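Parine, season two: wardrobe and dressing area check, Stage 3
Moriarty Street studios, April block
Checked by: Ruairí Fitzgerald
Start 6:35 a.m., before crew call

1. Exits and aisles
Both exit doors open fully: OK
Fire lane clear: NO. Two flats from the tavern set were leaning into it. Moved by grips before call.
Exit signs lit: OK

2. Power
Steamers on their own circuit: OK
Extension cords taped down: OK, retape near the fitting mirror
Load on the Disano distro box under 2,000 watts: OK

3. Racks and hanging costumes
Racks stable when pushed from the side: OK
Wheels locked: one wheel on rack 4 will not lock. Tagged, do not load.
Cast costumes tagged by episode: OK through episode 5. Tags for the finale are still at the office.

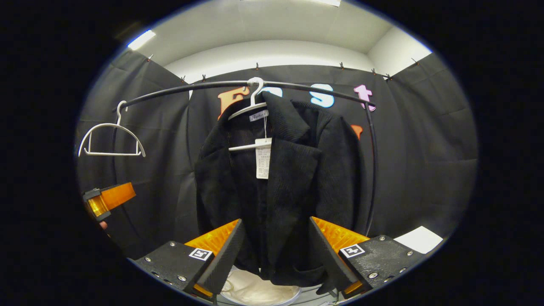
Stunt doubles' costumes are kept apart from the cast set. The harness slits in the doubles' coats were checked by hand and one needs restitching before the rooftop fight.

4. Quick-change booth
Floor mat flat: OK
Work light guarded: OK
Step height marked: NO. White tape needed on the front edge.

5. Chemicals and aging supplies
Spray adhesive in metal cabinet: OK
Data sheets in binder: missing for the new Plomen fake blood. Asked the supplier to email it.

6. Extinguishers
Unit 423 by the dye sink: OK
Unit by stage door: gauge low, swap requested

Recheck items 1, 3 and 6 before the crowd scenes. We will have 150 extras coming through this area.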